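Drone corner

Saturday's outing to Nirkov reservoir went ahead in spite of the forecast, and the forecast was right. We managed three short flights between gusts, two of them on purpose. The Zirnevo came home with a chipped prop and 1,000 pictures of the same dam.

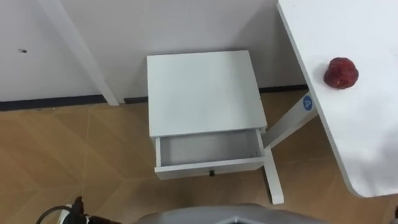 Spare props are on order from Akpan, who promise them in August and decline to say which one. Until then the Faser is doing all the work — it has less range, but it does at least turn round when asked.

The best of the dam shots will go on the club page once somebody has looked through them. Form an orderly queue.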